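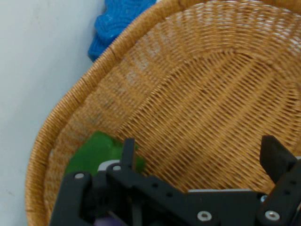 The big wicker basket, paler in some places than others.

April, half past nine at night

Compressor day. I said I would keep notes on the hire business, so I am keeping them, though my hands smell of diesel and I would sooner be in bed.

Kilard sent their man over to the Rondbridge yard this morning with the new screw compressor they want us to take on for the sandblasting crews. He had a brochure. The brochure says the machine "thinks ahead". I asked him what it thinks about and he said load. The old one responds to load as well, with a spring and a valve, and has done so through two owners and a flood.

He was pleasant enough. They always are before the paperwork. The claim is that it burns a good deal less fuel than the Astus we run now, and when I asked less than which Astus, new or worn, at what pressure, with how much hose on it, he said he would come back to me. I have written that down here so that I remember he said it.

We ran it for 3 hours on the back hardstanding with the blast pot connected. It was quieter, I'll give it that. I could hear the radio in the workshop, which I could have done without. It held pressure with one nozzle going and dipped when we opened the second, then came back up slower than I would like. He put that down to the hose. Could be the hose. It was our hose, and it does the same job every week for the Astus without any complaints, but I am prepared to change it and try again before I say anything rude.

Service interval is 1,000 hours according to the sheet. Then you turn over and the small print says 300 in dusty conditions. Who hires a blasting compressor for clean conditions? So it is 300, and the filters come only from Kilard, and he did not have the price of a filter with him. A man who drives all that way with a compressor on a trailer and no filter price has left it at home on purpose, in my view.

The control box is made by an outfit called Zaki. It has a touch screen. I put my glove on it and nothing happened, took the glove off and it asked me for a language. Our customers will have that cracked by the first wet afternoon.

Counted up the hire book after tea. 57 days out for the Astus so far this year, no breakdowns, one flat tyre. Hard to argue with that on the strength of a brochure.

They want an answer by the end of the month. I have asked to keep it another week, new hose, both nozzles, our own fuel can and our own dipstick. He said he'd have to ring the office.

Must order drain plugs.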